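## 4. What the diaries told us

I'll start with the part that surprised me most, which was child care swaps. When I set up the study in Zaltdale I figured families would fall into two piles: those who paid for care and those who had a parent at home. I'd even drawn the tables that way. Then the first batch of spending diaries came back in October and a big chunk of them fit neither pile. Parents were trading afternoons with neighbors, splitting a sitter three ways, or working opposite shifts and handing the baby over in the driveway (one diary just says "swap 4:45" every single weekday, for weeks).

So I redid the tables. Of the 191 households that finished the diary, 66 used some kind of swap in a normal week, and 36 of those used nothing else. I'm calling them "swap-only" families from here on. I had no plan for them in my original design, so please read this section as a first look. The sample is small and it all comes from one town.

### 4.1 Time costs more than the budget shows

The household budget form I borrowed from the Đorđević worksheet asks for rent, food, transport, care and "other." It's a good form and I'd use it again, but it treats an unpaid hour as free. Swap-only families looked terrific on it. Their care line was close to nothing, and a few parents wrote little notes in the margin about how pleased they were.

The time pages told a different story. A parent who gets two afternoons off pays for them with two afternoons of somebody else's kids, and those afternoons tend to be louder, longer and harder to get anything done in. Several parents said they'd turned down extra hours at work so as not to let the other family down. I counted that as lost income only when the parent gave me a clear figure for it, which most didn't. That means my numbers lean low, and I'd rather leave them low than guess.

I also asked everyone to rate how worn out they felt at the end of the week, on a scale that tops out at 5. Swap-only parents scored a bit higher than the parents who paid a sitter and a bit lower than the parents at home full time. I wouldn't hang much on the gap - it's the kind of difference that could disappear with a second town.

### 4.2 Where swaps break down

Sickness, mostly. One child gets a fever and two households lose their afternoon. Families who paid a center had the same problem with their own child, of course, but it stopped at their own front door. In the diaries a single cold could knock out a whole week of trades, and people were still settling up who owed whom a month later.

The other weak spot was record keeping. Some groups used Polleo, the shared calendar that the town library recommends, and others kept it all in their heads. The groups with a calendar argued less about hours, at least on paper. I can't say the calendar caused that. People who are already organized may simply be the ones who like calendars, and I didn't ask enough about life before they started using one.

A few parents had also joined Jondurora, the playroom co-op, partway through the study. I kept them in the swap group if they still traded hours outside the co-op and moved them to "paid" if they'd stopped. That was a judgment call, and I went back and forth on it more than I'd like to admit. Running it the other way nudges the care line up a little and leaves everything else in the same order.

### 4.3 What I'd change

Next time I'd have both parents fill out the time pages. In two-parent homes I usually heard from just one, and where I did get both versions they didn't always match (bedtime was the big one - each parent was fairly sure they did most of them). I'd also start the diaries before the school year, when plans are still being made, and ask grandparents to fill out a short page of their own. They turn up all over the diaries and nowhere in my tables. 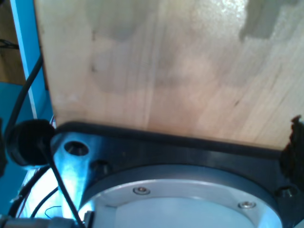
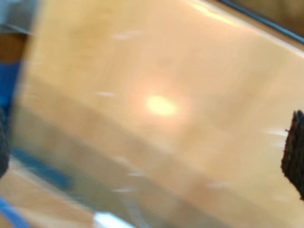
**Figure 1.** Light tan surfaces with a soft shine.

## 5. Comparing the three groups

With the swap families pulled out, the other two groups get easier to compare. Parents at home full time spent less on transport and lunches, as you'd expect, and more on heating. Parents who paid for care had the steadiest weeks of anyone: their spending barely moved from one diary page to the next. Swap families bounced all over the place, with cheap weeks followed by a sudden sitter bill when a trade fell through. For a family living close to the line, that bounce may matter more than the yearly total, and I'd like to look at it month by month once the second set of diaries is in.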